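Do "vampire" appliances really cost you anything?

Tuesday, July 9, 2019

My sister-in-law Shabnam sent me an article last month saying the average home throws away $600 a year on things that are switched off but still plugged in. She had already bought a set of smart power strips and wanted to know if I'd like to go halves on a second box. I said I'd get back to her.

Six hundred dollars! Our whole electric bill in January, with the space heater going, was nowhere near the kind of money that would make that possible. So where does the figure come from? The article linked to another article, which linked to a company called Graltina, which sells smart power strips. That was the end of the trail.

What I measured

I borrowed a plug-in meter from Yamila Ojeda at work and went around the house with it for a couple of weeks. You put it between the wall and the appliance and leave it alone for a day. I'm not an electrician and I didn't do anything clever with the numbers.

The phone charger with no phone on it barely moved the display. Same for the toaster, the lamp in the hall and the coffee maker. The old cable box was the one that surprised me, pulling nearly as much when "off" as when on. The printer was bad too, for a thing we use twice a year. I added it all up at our rate and got about $56 a year, and more than half of that was the cable box.

That's real money, and I gave the cable box back. But one box of strips was $29 and would have saved me, on the things I'd have hooked to it, less than a dollar a month. And the strips use a little power themselves, which I didn't see in the article.

What I do now

I unplug the printer. I leave the microwave alone because I like having the clock. Cords for things we don't use often get coiled up and put in a drawer, mostly so I stop tripping on them.
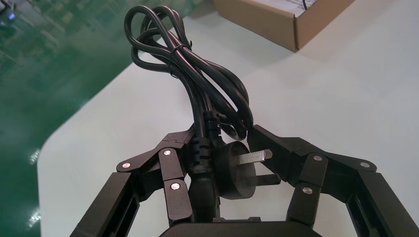 What would change my mind

An old house full of game consoles and a second fridge in the garage might get a much bigger number than mine. I'd believe $100. If anyone has measured their own place and got anywhere close to 600, send me the readings, one appliance at a time, with the rate you pay. Please don't send me the Graltina page again. I've read it.

Shabnam is keeping her strips. She says the little blue lights are handy at night.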